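House rules for working around the arms: a gallery
Posted May 16, 2025 by Freya Yeoman

I've been promising to put this page up since March, when we rewrote the shop rules for the third time and I swore I'd never write another laminated sheet again. (I've written two since then.) 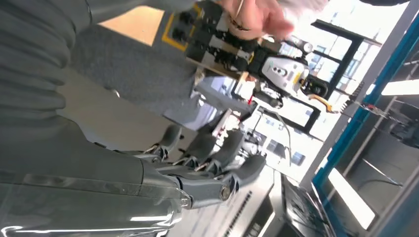 The old rules ran to four pages and I'm pretty sure I was the only person who had read the last one. So the new set fits on a single side, and most of it is about hands. Yours, mostly! People come in worried about the big joints, and fair enough, but the small ones are what you'll be standing next to all day, and there's a lot going on in a finger: links, hinges, pins, little screws. Every gap between two segments is a place to get pinched. We treat the whole hand as one pinch point and leave it at that.

A robot hand that looks like yours makes you want to treat it like one. I do it too. You go to straighten a finger the way you'd fix a kid's mitten, and that's exactly the habit we're trying to break. If you need to move a digit by hand, the arm goes to hold first, you say "hold" out loud, and whoever has the stop button says it back. I felt silly doing it for a week or so and then it was just how we talked.

Now, bracelets, watches, rings. This one gets me more email than everything else put together. Our rule used to be "remove loose jewelry," and then we'd get a ten-minute debate over what loose meant. The new wording is: nothing on your wrists or fingers inside the reach line. Fitness trackers count. Friendship bracelets count, sorry. There's a hook board by the door with name tags, and I've left my own watch on it overnight more times than I'd like to say. Long sleeves get pushed up past the elbow or swapped for short ones, and that goes for visitors as well.

Floor tape! I love floor tape. Yellow means something lives there or moves there, and you don't step over it to take a shortcut, even if the machine's been sitting still all morning. We went through 704 feet of the stuff last year, and I have the receipts because Grevonero's accounts person asked for them. Carpet is harder to tape than concrete. Press the edges down with a roller, check them at the start of the day, and if a corner lifts, replace the whole strip. Patching looks fine for an afternoon and then somebody's shoe finds it.

Cables come next, and here I get a bit preachy. Anything that hangs below a base gets tied up or clipped before power goes on. If you can hook it with a finger, so can the arm. We use the Devmont clips (part 1409 in our own stock list, bottom drawer) and I'm happy with them, though they do go brittle if you leave them near a sunny window.

Keyboards: the person typing is not the person reaching. That's the rule I'd keep if I had to throw out the rest. One of you drives and one of you handles, and you swap by stopping, saying so, and physically changing places. No leaning over with one elbow on the keys. We did try letting people solo the slow moves, with the Min profile loaded so everything creeps, and I pulled it after a couple of weeks when I caught myself looking at the screen with my hand still out.

A few numbers for those who asked. We logged some 2376 hours under the new sheet between all the benches, and 1134 of the "hold" calls got written down, which is way more than I figured we'd manage with a clipboard. The folks at Grimident borrowed our sheet for their own shop and sent it back with the "visitors" line moved to the top. They were right, so ours has it at the top now too.

If you want the sheet, email me and I'll send you the plain version with no logo on it, so you can mark it up however you like. Please do change the parts that don't suit your room. Our reach line is measured from the longest arm with the fingers fully out, so measure yours the same way and don't trust the number on mine.

Next batch will be the tool cart and the charging corner, once I've relabeled the drawers.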